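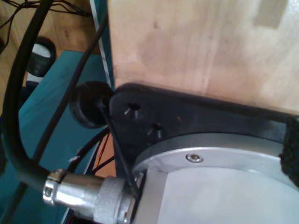

Skurker Table Oil, Two Coats Later

March 31, 2021
By the Gilness Home Page

I bought the Skurker oil in September, meaning to do the dining table before the holidays, and of course it sat in the closet until this month. Well, it's lovely stuff! It smells a little like walnuts, it wipes on with any old rag, and two coats took me one quiet afternoon (plus a long lunch).
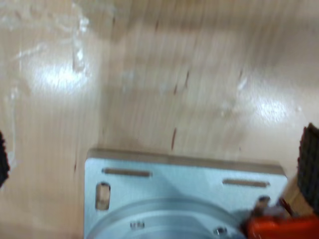 Drying is where you need patience. The label says six hours, and mine wanted roughly seven before it stopped feeling tacky. If you like a glossy top, the kind of pale wood that throws bright white spots back at you under a light, you may want a third coat - mine came out softer than that, and I'm happy with it.

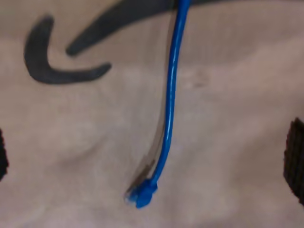

The price is fair, I think, and the can goes a long way. Do wash your hands before you touch the linens, though. Anything beige with soft wrinkles in it will show an oily thumb forever, and I have the napkins to prove it.

Recent reviews
Prarholm bread box
Makowska step stool
Gilness drawer liners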